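Erndale Open golf tournament to return in June with new regional qualifying series

PRESS RELEASE
For immediate use
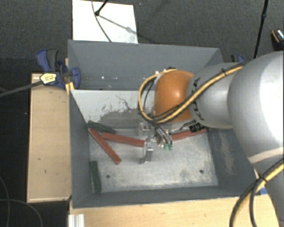 ERNDALE, January – The Erndale Open will be played again this June after a break of two seasons, the Clukine Golf Tour has confirmed. The tournament will be held over 72 holes of stroke play at Perron Golf Club, with a field of 144 players and a cut to the leading 60 and ties after the second round.

For the first time, 31 places in the field are reserved for players who come through a new regional qualifying series. The series has 10 events, played at 10 different clubs between the end of March and the middle of May. Entry is open to professionals without a full tour card and to amateurs with a handicap of scratch or better.

The three leading players of each qualifying event will receive a place in the Open. The last place will go to the best fourth-placed player, decided by the score against par. If two or more players are equal, the lower score over the last nine holes will count, and after that the last six, the last three and the final hole.

Nii Asamoah, tournament director of the Erndale Open, said: "We have received many letters from players who wish to take part in this tournament and who had no road into it. In the past, the field was filled from the tour ranking and from invitations, and when the ranking list was closed there was very little we could do for a young player who was in good form in April. With the qualifying series, such a player has a real chance, and he can take it close to his home."

Interest in the series is already strong. When the Tour asked players in the autumn to tell us if they would enter, 279 of them answered yes. Each qualifying event is limited to 78 players, and places will be given in the order in which complete entries arrive at the tournament office. A player may enter not more than two of the events. A player who has won his place at the first attempt must withdraw from the second one, and his entry fee for that event will be paid back in full.

Changes to the course

Perron Golf Club last hosted the Erndale Open before the long work on its drainage. This work is now complete. The 4th, 11th and 12th fairways have been lifted and sown again, and the green of the 11th hole has been moved to the left, further from the stream. The 16th hole, which members know as a short par five, will be played as a par four during the tournament. The par of the course for the week will therefore be 71.

The practice ground has also been made longer, and a second putting green has been opened behind the clubhouse. Both will be available to all players in the field from the Monday of tournament week, and to caddies with a valid badge.

"The old 11th green was under water nearly every winter, and I remember one year when we had to cut a new hole three times in one morning," said Asamoah. "The greenkeeping staff have worked very hard. I walked the course with them in the frost and I can say the surfaces are already better than those we had at the last Open. We ask only for a normal spring."

Sponsor and prize fund

Sports drinks maker Flavness becomes title partner of the qualifying series, which will carry the name Flavness Road to Erndale. The agreement is for three seasons. It covers the running costs of all the qualifying events and pays for the travel and hotel of any amateur who reaches the Open. Amateurs remain responsible for checking that this support is allowed under the rules of their own national body.

The prize fund of the Open itself will be announced in April together with the list of invited players. All players who make the cut will receive prize money, as before.

Tickets

Daily tickets and season tickets for the four tournament days go on sale in February. Some 1,772 people came to the final round when the Open was last played, and the club has prepared a larger car park on the north side of the course, with a free bus to the first tee. The bus will run from 7 a.m. until one hour after the last putt.

Children under 16 enter free when they come with an adult. Members of Perron Golf Club may each bring one guest without charge on the first and second days. Spectators are kindly asked to leave large bags and stepladders at home. Dogs are welcome on the practice days only, and must be kept on a lead.

The pro-am will take place on the day before the first round. Teams are made of one professional and three amateurs, and companies who took part in the last pro-am will have the first choice of starting times until the end of February. After this, the remaining places will be offered to the public.

How to enter

Entry forms for the Flavness Road to Erndale can be obtained from the tournament office at Perron Golf Club or from the secretary of any club that hosts a qualifying event. Forms must be signed by the player and, for amateurs, also by the home club, which confirms the handicap. Entries without the fee cannot be accepted. The draw for each event will be published at noon five days before play.

Journalists who wish to attend the Open or one of the qualifying events should apply to the press desk of the Clukine Golf Tour before the end of April. Photographers are requested to say in their application on which days they will be present.

ENDS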